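Visitors get hands-on time at Raltora's Fletley workshop

Raltora opened its Fletley workshop to the public for an afternoon in April, and 90 people came through the doors between lunch and closing. It was the company's first open day since it moved out of the old Clurell building.

The visit was arranged by Noeline Costigan, who handles training and outreach for the company. Visitors were split into small groups at the front desk, given safety glasses and taken through the assembly area, the test room and the parts store. Each tour lasted 17 minutes, and the later ones ran over because of questions.

Most of those questions came up in the test room. Rangi Hapeta and Raghda Jaber were running the gripper demonstration there, with the view from the arm put up on a large screen so people at the back could follow. Hapeta started with the fingers alone, nothing between them, and talked about how the gap is set before a job.

"People want to see it pick something up right away," he said. "But most of our day is spent on this part. If the tips don't line up, nothing after that goes well." 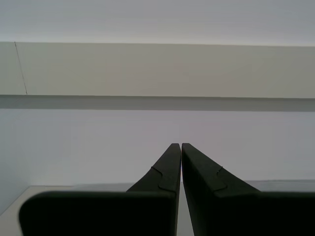 The two gripper fingers during the test room demonstration, with nothing held between them.

Jaber then ran the same pick several times with a foam block, a paper cup and a bag of dried beans. She let visitors choose the closing force from a dial on the desk. The first cup was crushed, to loud approval from the younger guests, and the second was lifted and set down on its mark. The beans took longer. A bag changes shape every time it is put down, Jaber explained, so the arm has to come in at a different height on the next try.

Several visitors asked how long a pair of fingers lasts. Hapeta said the workshop replaces them on a schedule and checks the tips by hand every morning. He passed a worn pair around the group so people could feel where the edges had rounded off.

Adjoa Arthur, who teaches electronics at Sheehan Technical College, brought her second-year class. She said her students had programmed pick-and-place routines on screen but had never stood next to an arm while it was moving.

"They noticed how slow it goes when it gets close to the object," Arthur said. "We'll be going back over that in class."

In the assembly area, Stellan Sæther showed how an arm is wired and answered questions about jobs. Raltora will take on 2 apprentices this fall, both based in Fletley. Applicants do not need robotics experience, but they should be comfortable with hand tools and basic math. Forms are at the front desk and can also be requested by phone.

The parts store was the quietest stop, though a few retired machinists stayed there for most of the afternoon — one of them left with a list of drawings he wanted to see next time.

Costigan said the company printed 300 copies of its visitor guide and has plenty left. Schools and community groups that would like a set can ask for one. She is also taking names for a smaller evening visit, which will cover the test room only and leave more time for people to try the controls. Children under 12 are welcome with an adult. Closed-toe shoes are required in all work areas.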